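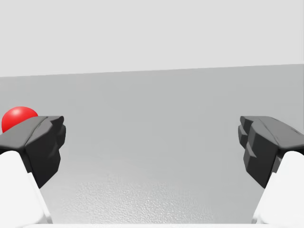 Who can apply to the Olholm small business grant and mentoring program?
Anyone 18 or older who lives in Olholm and runs a business with fewer than ten employees, or who plans to open one by the end of March. You do not need a business degree, and you do not need to be registered yet at the time you apply.

The Olholm Office of Local Trade is now taking applications for its second round. Each business chosen will receive a grant of $2,000 and a place in a 12-week evening course. The first round drew 1,876 inquiries by phone and email, many of them from people who were not sure they qualified. If that is you, please call before you rule yourself out.

What the course covers

Sessions are held in the upstairs meeting room at the Niteo building on Brendis Street, from 6 to 8 p.m. Topics include bookkeeping, pricing, local permits, hiring a first employee, and selling to schools and city departments. Each participant is matched with a mentor who has owned a business in the area. You will meet your mentor twice a month, in person or by phone.

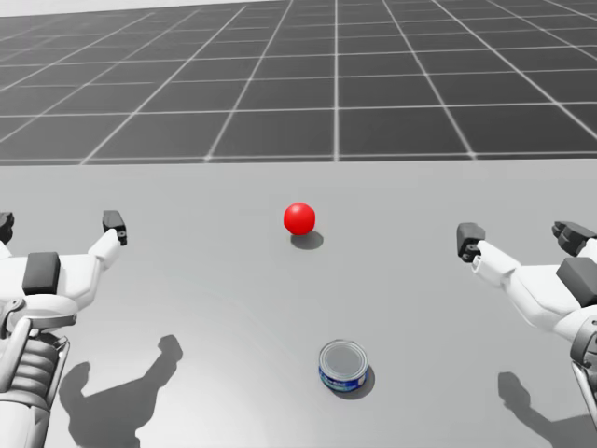
Mentors do not lend money and will not write your business plan for you. They will read it, mark it up, and go through it with you line by line.

The grant can be spent on equipment, stock, rent deposits, licenses, insurance or a website. It cannot be used to pay off personal debt or to cover wages for work already done. Keep your receipts – we will ask for them at the end of the course.

What we expect from participants

You should be able to attend at least ten of the 12 sessions. Two people from the same business may come to the course, but only one grant is paid per business. Participants from home kitchens, repair shops, market stalls, child care and cleaning services are all welcome. Franchises and businesses owned by a larger company cannot apply.

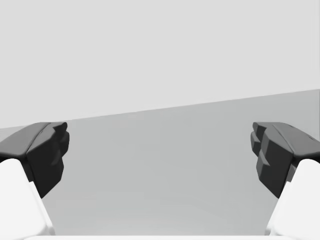

Past participants in the Bakilana street market project may apply, provided their final report has been turned in.

How to apply

Pick up a form at the front desk of the Niteo building or ask for one by phone. The form is 2 pages long. Attach proof of address and a short statement, one page at most, on what you sell and who buys it. If you are already trading, add your sales figures for the last three months. Handwritten figures are fine.

Applications open Nov 1, 2022 and close when all places are filled. Shortlisted applicants will be invited to a 20-minute interview. Spanish and Italian interpreters are available on request.

Questions go to Pierina Morelli, program coordinator, at extension 1979, or leave a note for her at the front desk.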